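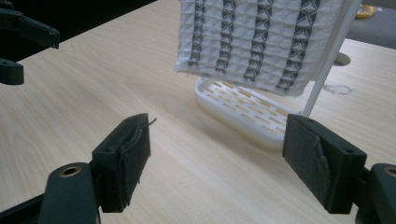

ハンドグリッパー作業台 保守打合せ 議事録

日時:2024年8月 定例分
場所:ペラ棟 会議スペース
出席:ロニヤ・ダールグレン(進行)、シェイラ・ニーナ、エルビラ・カブレラ、オルテンシア・ベタンクール
欠席:ニディア・カスターニョ(事前にメモの提出あり)
記録:シェイラ・ニーナ
対象:作業台「アマノ」および同台で使用する手持ちグリッパー2台

前回議事録の確認

前回の議事録は修正なしで承認。ただし、エルビラから「指先パッドの在庫はゴレッティの棚にある」という記載について、棚の中身を先に移してしまったので今はウェルナムムの倉庫側にあるとの補足があった。前回分は書き換えず、本議事録に記しておく。

前回の宿題のうち、点検票の様式の見直しは終わっていない。オルテンシアが下書きを持参したが、時間の都合で最後に回した(後述)。充電器の置き場所の件は完了。

指先パッドの状態

カメラ付きグリッパーの指先について、手元カメラの画像を見ながら話した。

左の指のパッドは布の縁がほつれ、樹脂のブロックから浮いてきている。上の角から糸が一本出て、右へはみ出している。表面にも使い込んだ傷みがある。右の指のパッドは、フェルト状の面に斜めの線が入っており、毛羽立って色の薄くなったところがある。

右の線が破れなのか、布が折れているだけなのかで意見が分かれた。エルビラは破れだと思うとのこと。オルテンシアは、貼るときに布が余ると同じように見えることがあり、外して裏を見ないと決められないと述べた。ロニヤから、どちらであっても交換の対象になるので判定は交換時に行い、点検票には「斜めの破れまたは折れ」と書くように指示があった。

左だけ先に替える案も出たが、採らないことにした。以前、片側だけ新品にしたところ、左右の滑り方が変わり、薄い布をつまんだときに片方へ引きずられることがあった。交換は左右一組で行う。

もう一台のグリッパーについては、今の画像では左奥に一部が見えるだけで、パッド面は確認できない。こちらは現物を見て別の票に書く。シェイラが担当する。

糸の処置についても質問があった。交換までの間、出ている糸を切ってよいかどうか。ロニヤの回答は、根元から引き抜くのは禁止、はさみで短く切るのは可。引くと編み目ごと抜けて縁の浮きが広がる。切った場合は票の備考に「糸切り」とだけ書けばよい。切った糸は台の上に残さない。白い布を扱う作業では、黒い糸くずが布につくとそのまま記録に写る。

交換の手順

手順書の現行版は、書いてある順番と実際の順番が合っていないとニディアのメモで指摘されていた。メモを読み上げ、その場で手順を直した。直した版は次のとおり。番号は手順書に清書するときに振る。

グリッパーの電源を切り、コネクタを抜く。指を開いた状態にして受け台に固定する。

指先ブロックを腕から外す。外したねじは磁石皿に入れ、左右を混ぜない。左右のブロックは形が似ているが、鏡向きになっているので入れ替えはできない。

古いパッドを角からゆっくりはがす。刃物は使わない。以前、刃を入れてブロックの面に傷をつけたことがあり、そこだけ新しいパッドが浮いた。はがれにくいときは少し温める。温めすぎると樹脂のほうが反るので、手で触れないほど熱くしない。

残った糊を拭き取る。布に溶剤を含ませて拭き、ブロックに直接かけない。ブロックの穴に溶剤が入った場合は、完全に乾くまで組み付けない。

新しいパッドを型紙に合わせて切る。型紙の品番は3010。旧型紙がまだ引き出しに混ざっているので、品番を見てから使うこと。旧型紙で切ると縁がブロックからはみ出し、そこからほつれる。

貼るときは下の縁から上へ押さえていく。上から貼ると下に布が余り、しわになる。貼ったあとは当て板をして万力で軽く挟み、12時間置く。この間は使わない。

ブロックを腕に戻し、指を閉じて、面が全体で当たっているかを紙を挟んで確かめる。紙が片側だけ抜けるときは、ねじを緩めて向きを直す。

放置時間について、オルテンシアから、急ぐときは短くできないかとの質問があった。ニディアのメモには、短くした分だけ角の浮きが早く出るとあり、変更しないことにした。その代わり、予備のブロックにあらかじめパッドを貼っておき、交換はブロックごと行う方法を次から試す。貼り替えたブロックは袋に入れ、左右と貼った人の名前を書いて引き出しに入れる。

エルビラから、パッドの材質そのものを変える話はどうなったかとの質問。ゴム系のものは布をつまむときに食いつきすぎて、放すときに布がついてくるため見送ったまま、とロニヤが回答。再検討の予定はない。

腕の金色のリングの扱い

腕の上面の丸いくぼみに入っている真鍮色のリングについて、清掃中に押してしまう人がいる。ここは拭くだけにする。浮いていると感じたときも押し込まず、ロニヤに連絡する。

以前はここに油を差すと書いた紙が台のそばに貼ってあったが、別の機種のための紙であり、外した。写しを持っている人は捨ててほしい。油がつくと布の作業で染みになるうえ、ほこりを呼んで動きが重くなる。

シェイラから、リングの縁に黒い粉がたまるのは摩耗かと質問があった。パッドの繊維くずのことが多いとの説明。乾いた綿棒で取り、取ってもすぐに金属光沢のある粉が出るようなら摩耗を疑う。その場合は使用を止める。

開閉の確認と校正

開閉の校正は、パッドを交換するたびに行う。パッドの厚みが変わると、閉じたときの値がずれる。校正を忘れたまま記録を始めると、閉じているのに少し開いているという値が残り、後で直すのに手間がかかる。

手順は変えない。全開、全閉を繰り返し、全閉の値が落ち着いたところで登録する。全閉のときに力を入れすぎるとパッドがつぶれて小さい値が出る。指が触れ合ったところで止め、そこから握り込まない。

エルビラが、開閉回数の記録を取っていないのでパッドの寿命が分からないと指摘した。これまでの感覚では、布の作業をおよそ100回行うと縁の毛羽立ちが目につき始めるが、誰も数えていなかったので当てにはならない。今後は交換した日と、その間の作業の種類を票に残す。開閉ごとの集計はソフト側でできるかどうかをニディアに聞く。

グリッパー同士で校正値を使い回さないことも改めて確認した。一月に取り違えがあり、片方の値をもう片方に読み込んだまま使っていた。設定ファイルの名前に本体の番号を入れる運用は続ける。本体の札がはがれかけているものは、貼り直してから使う。

カメラの掃除と向き

レンズは作業の前に拭く。溶剤は使わず、レンズ用の布だけで拭く。パッドの糊落としに使った布と同じ箱に入れないこと。

カメラの向きは、左右の指先が画面の下のほうに入り、開いた指の間から台の奥まで見える位置を基準とする。現在の向きはこの基準に入っているので、触らない。

ただし、指先ブロックを外したときに手がカメラの取り付け部に当たりやすい。交換後は必ず、交換前の画像と並べて向きを見比べる。ずれていた場合は目分量で戻さず、治具を当てて戻す。治具はウェルナムムの倉庫から一つ借りてきてあり、アマノの引き出しに入れたままにする。返却の催促が来たらロニヤへ回す。

作業台の上

布の作業で使っているのは、模様の縞が入ったワッフル地の白っぽい布、白い細い棒、長穴の並んだ白い受け皿である。これらの扱いについて次のことを決めた。

受け皿は滑り止めを貼らずに使う。貼ると皿の高さが変わり、過去の記録と合わなくなる。皿が動いてしまうという苦情は、グリッパーの指を皿の縁に当てたときのものがほとんどで、当てないように近づけば済む。

棒の先は皿の右端の近くに来る。右の指が棒に触れるとパッドの上の縁がこすれるため、パッドが浮いている間は特に注意する。ブロックの角が棒に引っかかったときは無理に引かず、指を開いてから離す。

布は洗い替えと交互に使う。洗ったあとの布は縮みが残ることがあり、裾が波打っていてもそのまま使ってよい。糸の飛び出しがあるものは使わない。パッドのほつれと布のほつれのどちらが先に引っかかったのか、後で分からなくなる。

台の天板に開いている丸い穴について、ケーブルを通してよいかという質問が以前からあった。今後もここにグリッパーの配線は通さない。手持ちで動かすものなので、台に通すと可動範囲が縮み、引かれたときにコネクタに力がかかる。配線は作業者の側から取る。小さい部品を穴に落とさないよう、ねじを扱う作業はこの台では行わず、隣の整備机で行う。

穴の手前あたりに鉛筆の丸い線のような薄い跡がある。位置決めの印かどうかをオルテンシアが尋ねたが、出席者の中に書いた覚えのある人はいなかった。印として使わないこと。消すかどうかはニディアに聞いてからにする。位置決めが必要な場合は、はがせるテープで行い、作業後にはがす。

台の拭き掃除は木目に沿って乾拭きする。水拭きのあとすぐに記録を始めると、光り方が場所によって変わる。急いで水拭きが必要になったときは、乾くのを待ってから始める。

予備品

パッドの布地は、今ある分で次の交換までは足りる見込み。発注はエルビラ。届いた布地は厚みを測ってから棚に入れる。前に厚みの違うものが混ざっていて、校正値が合わない原因を探すのに半日かかった。

指先ブロックの予備は左右とも用意する。穴の位置が現行品と合っているかどうかは、現物のブロックに重ねて確かめる。図面だけで判断しない。古い図面には、上面の穴が描かれていないものがある。

両面テープは幅の広いほうを使う。細いほうを並べて貼ると継ぎ目が段になり、布の表まで筋が出る。右のパッドの斜めの線がこれではないかという話も出たが、貼った人が特定できず、確認は交換時とした。細いほうのテープは引き出しから出して、別の用途に回す。

点検票の様式

オルテンシアの下書きを見た。項目が多く、毎回埋めるのは難しいという意見が多かった。

パッドの欄は「縁の浮き」「糸」「面の破れ・折れ」「ずれ」に分け、左右別に書く。左右は、カメラ画像で見た左右とする。持ち手側から見た左右と迷う人がいるため、票の上に指の絵を入れる。

良否の丸だけを付ける欄はやめ、気づいたことを短く書く欄にする。丸だけの票では、いつからほつれていたのかが追えなかった。書くことがないときは「変化なし」と書く。空欄は未点検とみなす。

画像の添付は、作業前の静止画を一枚とする。指を開き、手前に物を置かない状態で撮る。パッドの内側の面が見えない角度になった場合は撮り直す。

紙と電子のどちらにするかは決まらなかった。エルビラは紙、シェイラは電子を希望。当面は紙に書き、シェイラが週末にまとめて入力する。入力が二度続けて遅れたら、もう一度話し合う。

使用を止める基準

パッドの縁の浮きがどこまで進んだら止めるかについて、現行の手順書には「著しい場合」としか書かれていない。次のように直す。

指を閉じたときに布が折れ込む場合は使用を止める。浮いたところが作業中の布に引っかかった場合も止める。樹脂の面が直接相手に当たる場合も止める。糸が出ているだけの場合は、短く切って続けてよい。

現在の左パッドは、交換待ちとして扱う。閉じたときに折れ込むかどうかは開いた画像では分からないため、打合せのあとロニヤが現物で確かめる。折れ込みがあれば、その時点で交換まで使用を止める。右は、交換時に裏を確認するまで判断を保留し、布の作業には使わない。左右は一組で動くので、結果としてこのグリッパーの布の作業は交換まで休みになる。皿だけを動かす作業も同じ扱いとするかで少し議論があり、休みにそろえることにした。

担当

指先パッドの左右一組の交換、および右パッドの裏面の確認:ロニヤ、オルテンシア
もう一台のグリッパーの現物点検:シェイラ
交換後の校正と設定ファイルの保存:シェイラ
布地と幅広テープの発注、布地の厚みの測定:エルビラ
旧型紙と細いテープの引き上げ:エルビラ
手順書の清書:オルテンシア(ニディアが確認)
点検票の修正版:オルテンシア
開閉回数の集計と天板の鉛筆跡についての問い合わせ:シェイラからニディアへ

その他

整備机の照明が暗いという要望がオルテンシアからあった。糊の残りが見えにくいとのこと。手持ちのライトをゴレッティから持ってくることで当面対応する。

万力の当て板に古い糊がついている。次に使う人が使う前に落とす。

次回の日程は、パッドの交換が終わってからロニヤが連絡する。次回はニディアも出席の予定。

以上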